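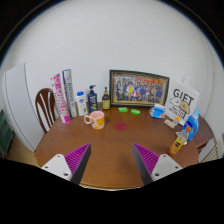
机器人的夹爪为什么有的软，有的硬？

因为它们要抓的东西不一样。硬夹爪夹得准，每次合拢的位置几乎相同，适合抓形状固定的零件。软夹爪碰到物体以后会变形，贴着物体的外形弯过去，适合抓圆的、歪的、形状说不准的东西。

这篇文章讲四样东西：手指、手臂、相机和控制器。重点是手指。后面还有 Flimdale 工作室做的一次比较，以及一个可以在家里用卡纸做的实验。

## 一、先认识几个部件

夹爪装在机械臂的最末端。工程师把这个位置的工具统称为“末端执行器”。夹爪是末端执行器的一种，吸盘也是，喷漆的喷头也是。

一个普通的两指夹爪有下面这些部分：

- **手指**：直接碰到物体的部分。
- **接触面**：手指朝里的那一面，抓东西时贴在物体上。
- **安装板**：把手指固定在夹爪上的板子，板上通常有孔。
- **传动机构**：齿轮、连杆或丝杠，把电机的转动变成手指的开合。
- **电机**：出力的部分。

两根手指能张开的最大距离叫“行程”。物体比行程宽，就夹不进去。这时候可以换一个方向，比如一个扁盒子，宽的一面夹不住，可以转过来夹窄的一面。换一个方向之后还是太宽，就只能换夹爪。

本页最前面的照片里，两根手指从左右两边伸向前方，指尖是尖的，中间留着很宽的空隙。手指的一侧是紫红色，上面有一道一道靠得很近的肋，朝里的接触面是深灰色。浅灰色的板子上有孔，手指就固定在上面。

## 二、带肋的手指怎样弯曲

先想一想你的手按在一块海绵上会怎样。你按哪里，哪里就往下凹。

有一种手指的反应和海绵不同。你按它的中间，中间会往后退，指尖却会朝着你按的方向弯过来，像要把你的手指包住。这种结构叫“鳍条结构”，它的想法来自鱼鳍。有些鱼的鳍条由两层细长的骨片组成，从旁边推它，鳍会朝着推力弯。

鳍条结构的手指从侧面看，是一个又高又窄的三角形：

1. 三角形的两条长边，一条是接触面，一条是背面。
2. 两条长边在指尖相交。
3. 中间有许多横肋，把两条长边连在一起。

物体压在接触面上的时候，接触面往后退。横肋推着背面，使两条长边之间的距离大致保持原样。可是两条长边在指尖是连死的，谁也不能单独伸长。接触面凹进去以后，指尖就只能向物体那边转。

整个过程不需要在手指里面放电机，也不需要传感器告诉它物体是圆还是方。手指的形状自己完成了这件事。工程师把这种办法叫“被动适应”。“被动”的意思是没有专门的动力去控制这个动作。

横肋的数量、厚薄和倾斜角度都会影响手指的软硬：

| 改动 | 手指会怎样 |
|---|---|
| 横肋变厚 | 变硬，不容易弯 |
| 横肋变薄 | 变软，容易弯，也容易往旁边歪 |
| 长边变厚 | 变硬，需要更大的力才能贴住物体 |
| 手指变宽 | 往旁边歪得少，但不容易伸进窄缝 |

“往旁边歪”是软手指常见的毛病。手指朝里弯是有用的，朝左右两侧扭就没有用了，物体会跟着转，严重时会掉下来。

## 三、三种末端执行器

Flimdale 工作室比较了 3 种末端执行器。

### Skaton：鳍条手指

Skaton 有两根带肋的软手指。手指可以拆下来换。抓杯子、瓶子一类圆的物体时，手指会弯成弧形，接触的面积变大，压力就分散开了。

它的缺点在于定位。手指会变形，所以物体被夹住以后，中心可能偏一点。如果下一步要把物体插进一个很紧的孔里，这一点偏差就会带来麻烦。

### Palard：平行硬手指

Palard 的两根手指是硬的，接触面互相平行，合拢时也保持平行。它像一把台钳。

抓盒子的时候，两块平面贴在盒子的两个平面上，接触得很好。抓圆瓶子就差一些。平面和圆柱只能沿着一条细线接触，所有的力都集中在这条线上。在硬手指表面贴一层橡胶垫，情况会好转，因为橡胶会凹下去一点，细线变成了窄带。

### Bodin：吸盘

Bodin 没有手指。它有一个橡胶吸盘，后面连着真空泵。泵把吸盘里的空气抽走，外面的空气压力就把物体压在吸盘上。

吸盘只需要碰到物体的一个面，所以挤在一起的盒子也能从上面一个一个拿起来。它需要一块平整、不漏气的表面。皱的包装袋会漏气，布会漏气，有些纸也会。弯曲得厉害的表面不能和平的吸盘贴紧，边上也会漏。

## 四、夹多紧才够

很多人以为夹得越紧越好。薄纸盒会被压扁，软包装会被挤破，所以需要算一算最少要多大的力。

两根手指从左右夹住一个杯子，把它提起来。重力往下拉杯子。阻止它往下滑的是摩擦力，摩擦力来自手指和杯子之间的接触。

摩擦力的最大值可以这样算：

**最大摩擦力 = 摩擦系数 × 夹紧力**

摩擦系数是一个数，表示两种表面之间有多“涩”。橡胶碰干的陶瓷，摩擦系数比较大。光滑的金属碰光滑的塑料，摩擦系数比较小。表面沾了水或者洗洁精，摩擦系数常常会下降。

夹爪有两根手指，所以有两个接触面，摩擦力要算两份：

**两份摩擦力加起来 ≥ 物体受到的重力**

举一道题。一个杯子受到的重力是 3 牛顿，摩擦系数是二分之一。每根手指需要用多大的力？

两份摩擦力加起来，等于 2 乘二分之一再乘夹紧力，正好等于夹紧力本身。所以夹紧力至少是 3 牛顿。

这是刚刚够用的数。机械臂一加速，杯子就会感到额外的力，像你坐电梯刚往上走的时候一样。因此控制程序会在算出来的数上再加一部分，多出来的部分叫“安全余量”。余量加多少，要看手臂动得多快，还要看物体有多容易坏。

压力和夹紧力也要分清楚。同样的夹紧力，作用在小面积上，压力大；作用在大面积上，压力小。你用手掌按气球，气球没事。用铅笔尖按，用力还没有那么大，气球就破了。软手指能把接触面积变大，这就是它适合抓容易压坏的物体的原因。

## 五、手臂怎样把夹爪送过去

夹爪自己不会走路，要靠机械臂送到物体旁边。

确定一个物体在空间里的位置需要三个数：左右、前后、高低。确定它朝哪个方向还需要三个数：低头抬头、左右转头、左右歪头。六个数合起来叫“位姿”。很多机械臂有六个或更多的关节，就是为了让夹爪能到达一个位置，同时又能朝着需要的方向。

桌上的东西排成一排时，夹爪选哪个方向接近很重要。拿一个瓶子，手指从正前方伸过去，就需要瓶子左右两侧都有空位。旁边紧挨着另一个瓶子，手指就插不进去。从上方伸下去也可以，不过瓶颈细，要对得准。

带把手的杯子多一个选择：可以夹杯身，也可以夹杯口的边，还可以夹把手。夹杯身的时候，把手要避开手指。照片里粉色杯子的把手朝左，如果两根手指从左右两边夹过去，左边那根就会先碰到把手。让夹爪转一个角度，手指就能落在没有把手的地方。

平躺在桌面上的薄片最难。薄片的边缘离桌面太近，手指还没有夹住它，指尖就已经顶到桌子了。常用的办法有两种：

- 把薄片推到桌边，让一部分悬空，再从上下两面夹。
- 用很薄的指尖压着桌面往中间收，把薄片的边挑起来。

吸盘拿光滑的薄片要方便得多。

## 六、相机装在哪里

机器人要知道物体在哪里，常常靠相机。相机有两种装法。

**固定相机。** 装在架子上或者墙上，从外面看着整张桌子。它不动，所以计算简单。手臂伸过来的时候会挡住它的视线，往往就在夹爪快要碰到物体时，最需要看的地方反而看不见了。

**手上相机。** 装在夹爪旁边，跟着夹爪一起走。夹爪越靠近物体，物体在画面里就越大。手指也常常出现在画面里，程序可以同时看到手指和目标。

照片就是从手上相机的位置看出去的。近处是手指，远处是桌子后侧的一排物品，有盒子、瓶子、杯子，还有一个相框和一个白色纸袋。

手上相机常配广角镜头。广角镜头看得宽，但是直的东西到了画面边上会变弯，竖着的瓶子也可能显得歪。这叫“畸变”。人看照片时，一般能猜到瓶子其实是立着的。程序要先做一步校正，办法如下：

1. 打印一张黑白格子图，格子的大小是已知的。
2. 用相机从不同角度拍这张图。
3. 程序找出每个格子的角，看它们偏离了多少。
4. 根据偏离的多少，算出镜头的参数。

以后拍到的每一张图，都可以用这些参数换算回来。

透明瓶子是相机的难题。光会穿过它，相机看到的有一部分是瓶子后面的东西。瓶盖和标签通常不透明，程序可以先找到这两样，再推算瓶身在哪里。

## 七、控制器做什么

控制器是发命令的部分。夹爪的控制器主要有两种工作方式。

**位置控制。** 命令是“合到这么宽”。手指走到指定的宽度就停。物体的大小如果事先知道，这种方式很好用。物体比预想的大，手指会越夹越紧，有压坏的危险。物体比预想的小，手指停下时还没有碰到它。

**力控制。** 命令是“夹到这么大的力”。手指一直合拢，力达到指定的数值就停。控制器需要知道力有多大，可以用力传感器直接测量，也可以看电机的电流。电机用力越大，电流一般也越大。

软手指配位置控制，效果往往比硬手指配位置控制好。多走的那一点距离，一部分被手指的变形吸收了，物体受到的力不会突然增加。你可以把软手指看成一根弹簧：压缩一点点，力只增加一点点。硬手指像一根很硬的弹簧，压缩一点点，力就增加很多。

控制器还要判断有没有抓住。最简单的判断方法是看手指最后停在多宽的地方。手指完全合拢，说明中间什么也没有。手指停在半路，说明中间夹着东西。至于夹的是不是想要的那一件，要用相机再看一次。

## 八、怎样比较才公平

比较夹爪和比较跑步一样，要让大家在同一条跑道上跑。

负责这次比较的是 Keegan Kerslake，控制程序由 Ozan Öztürkmen 编写。他们在开始之前定好了下面的规则：

- 三种末端执行器装在同一台机械臂上，手臂的速度相同。
- 物体放在桌面上做了记号的位置，每次抓完都放回记号处。
- 接触面每换一件物体擦一次。
- 提起来，在空中停住，再放下，中途没有掉，才算成功。
- 物体被压坏，即使没有掉，也算失败。
- 夹爪没有碰到物体，算失败，并且在旁边注明“未接触”。

最后一条引起过讨论。没有碰到物体，原因可能是相机看错了，和手指没有关系。把它算成手指的失败，对手指不公平。把它删掉，又会让整套系统看起来比真实情况好。他们的办法是保留这条记录，另外写一栏原因，这样两种算法都能用。

每次只改变一个条件，这叫“控制变量”。如果同时换了手指又换了速度，结果变好了，就分不清是哪一项的作用。

试的次数也很要紧。只试一次，成功了，可能是碰巧。试的次数多，碰巧的影响就小。整次比较一共抓了 1,094 次，记录表的封面写着 6/12/22。

## 九、结果

先看一个例子。Skaton 抓陶瓷杯，试了 124 次，成功 122 次。成功率的算法是：

**成功次数 ÷ 总次数 = 122 ÷ 124**

结果四舍五入到百分位，是 0.98，也就是 98%。

失败的两次都是因为手指压在了把手上。杯子被推得转了过去，一根手指贴住杯身，另一根滑开了。Öztürkmen 后来修改了程序，让夹爪先找到把手的方向，再决定从哪一侧下手。修改以后的测试没有并入上面的数字，因为条件已经变了。

其他物体的情况写成文字：

| 物体 | Skaton 鳍条手指 | Palard 硬手指 | Bodin 吸盘 |
|---|---|---|---|
| 陶瓷杯 | 好 | 中等，有时会滑 | 差，杯身太弯 |
| 纸盒 | 中等，盒子会稍微转动 | 好 | 好 |
| 塑料圆瓶 | 好 | 中等，贴胶垫后变好 | 差 |
| 软包装 | 好 | 中等，夹太紧会变形 | 差，漏气 |
| 光滑薄片 | 差 | 差 | 好 |
| 纸袋 | 夹提手时好 | 夹提手时好 | 差 |

表里没有一列全部是“好”。要选哪一种，得先看机器人每天抓什么。仓库里大多是纸盒，可以先考虑吸盘或者硬手指。厨房里有杯子、瓶子和软包装，可以先考虑鳍条手指。有的机器人会在架子上放好几种工具，抓什么就换什么，代价是每次更换都要花时间。

纸袋那一行需要解释。纸袋的袋身很软，从两边夹，它会瘪下去。夹住提手往上提，袋身自己会垂下来，和人提袋子的方法一样。选对了地方，硬手指和软手指差别不大。

还有一件事表里看不出来：磨损。软手指的接触面反复弯曲，用久了横肋和长边相连的地方会出现细裂纹。Kerslake 的检查方法是把手指拿到灯下，轻轻弯一弯，看根部有没有发白或者开口。有裂纹的手指直接换掉，不用胶水粘，粘过的地方会变硬，弯曲的形状就和原来不同了。

## 十、在家做一根鳍条手指

需要一位大人在旁边，剪刀由大人或者在大人看着的情况下使用。

材料：

- 一张较硬的卡纸
- 透明胶带
- 剪刀
- 直尺和铅笔
- 一个圆的塑料杯

步骤：

1. 从卡纸上剪下一条长纸条，宽度和你的两根手指并在一起差不多。
2. 在长纸条正中间折一下，打开成一个又高又窄的“人”字形。折痕就是指尖。
3. 剪几条短纸条，做横肋。靠近指尖的短一些，靠近底部的长一些。
4. 每条横肋的两头各折起一小段，当作粘贴的地方。
5. 把横肋一条一条粘在两条长边之间，间隔尽量一样。
6. 捏住底部，让两条长边的下端不能移动。
7. 用塑料杯的侧面压其中一条长边的中间，看指尖往哪边走。

做得好的话，指尖会朝杯子弯。如果指尖没有弯，检查这几个地方：底部有没有捏牢，横肋的折痕能不能灵活转动，胶带是不是贴得太多。横肋被胶带粘死以后，整根手指会变得像一块板。

接下来可以做对照实验。再做一根没有横肋的，其他尺寸完全一样，用同一个杯子压同样的位置。把两根手指弯曲后的样子用铅笔描在纸上，放在一起看。

还可以继续改：

- 把横肋减少一半。
- 把横肋斜着粘。
- 在接触面贴一层薄橡胶，比如剪开的旧气球。
- 做两根手指，面对面握着，试着夹起一个空纸盒。

每次改一项，记下改了什么，看到了什么。记录可以用下面的格式：

| 编号 | 改动 | 压的位置 | 指尖弯向哪边 | 备注 |
|---|---|---|---|---|
| 甲 | 无 | 中间 | | |
| 乙 | 没有横肋 | 中间 | | |
| 丙 | 横肋斜粘 | 中间 | | |

空着的格子由你来填。结果和你猜的不一样也要照实写，不要涂改。

## 词语解释

**末端执行器**：装在机械臂末端的工具。

**行程**：两根手指能张开的最大距离。

**鳍条结构**：由两条长边和许多横肋组成的三角形结构，受压时指尖会朝物体弯。

**被动适应**：不靠电机和传感器，只靠形状和材料去贴合物体。

**摩擦系数**：表示两个表面之间有多容易打滑的数。数越小，越容易滑。

**位姿**：位置和方向合在一起的说法。

**畸变**：镜头造成的形状变化，例如直线变弯。

**安全余量**：在最少需要的力之外多加的那一部分。

**控制变量**：做比较时每次只改变一个条件，其余保持不变。

## 还可以想一想

剪刀、筷子、晾衣夹和汤匙都是拿东西的工具。哪一种最像 Palard？筷子夹一颗光滑的豆子时，接触面积有多大？在筷子头上缠一圈橡皮筋，哪一个数变了，是夹紧力还是摩擦系数？

再看看自己的手。指腹是软的，里面有骨头撑着，背后还有一片硬的指甲。捡起桌上的一枚硬币，注意你先用了哪一部分，后用了哪一部分。然后戴上厚手套再捡一次。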